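Clustness Outdoor Patrol Rover
Road demonstration at Skomberg

Products > Outdoor platforms > Patrol Rover > Demonstrations

The Patrol Rover is a four-wheeled outdoor robot made by Clustness for property managers, campuses and private road associations. It drives a set route, checks the road edge and the walls beside it, and files a report that staff can read on any computer. It is sold complete with a charging dock and one year of route support.

In January 2022 we ran the rover on the perimeter road at Skomberg for a group of visiting buyers. This page covers the site, what the rover did there, and what a customer needs to have in place before booking a visit.

The site

The Skomberg road has a stone retaining wall beside it, with trees behind. The estate office was already paying for a wall inspection every November, done on foot with a clipboard, and wanted to know if a robot could fill in the months between.

The demonstration route was 475 meters long. Jailson Guerra from our field team drove it once by remote control to record it, and after that the rover ran it on its own with Jailson walking behind carrying the stop control.

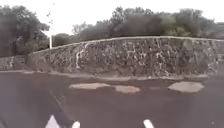

Visitors asked most often about turning. The rover can turn in place, so it can face a wall square on, take its pictures and go back to its heading. On narrow lanes this saves driving to the end and coming back. The turn needs 2 meters of clear pavement on all sides. If the space is tighter than that, the route should be set up with passing stops only, and the side camera will cover the wall at an angle.

Edge following

Estate roads often have no painted edge, and the line where pavement stops and gravel begins can wander a good deal. The rover uses its forward camera and a range sensor to find that line and keeps a set distance from it. The distance is entered in the route file and can be different for each section. We recommend starting with 40 centimeters on straight sections and more on bends.

Where the edge is uneven, the rover does not copy every bump in it. It smooths the line over the last few meters and stays on the pavement. Loose gravel will not damage the wheels, but it does reduce grip when braking, and we ask customers not to plan stops on it.

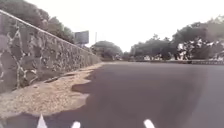

Markings and signs

Painted lines are used as a position check when they are there. The start or end of a line makes a good reference point, as do signposts and anything else fixed beside the road. During route setup the operator picks these points from the recorded run and gives each one a name. A route of this length works well with five or six of them.

The rover does not read signs and does not obey them. Speed limits, stop points and no-entry areas all have to be entered in the route file by the operator.
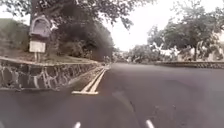 Perimeter road, Skomberg, with the double line on the left and the low stone wall beside it.

Bends and tree cover

Satellite positioning is poor under heavy branches, and the rover gives it less weight there. It relies on wheel travel and the named reference points until the signal improves. At bends it slows to walking pace, a setting that cannot be turned off in the standard software. 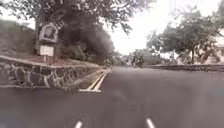
Other traffic is handled simply. If something enters the stopping zone, the rover stops and waits, and it sends a message to the operator if the wait goes past the limit set in the route file. It will not steer around a moving vehicle. Use on public roads depends on local rules, and the customer is responsible for getting permission.

Parts and options

Drive base with battery: standard
Forward camera and range sensor: standard
Side camera for wall inspection: standard
Miettinen all-weather dock: optional
Trirkance report software, single site: standard
Trirkance report software, multiple sites: optional
Spare battery: optional
Order number for the base package: 2732

Booking a demonstration

We bring the rover, a spare battery and one field operator. The customer provides a paved route, a person who knows the site, and a covered place with a power outlet. Send a site plan with your request and mark any gates, steep sections and places where deliveries are made.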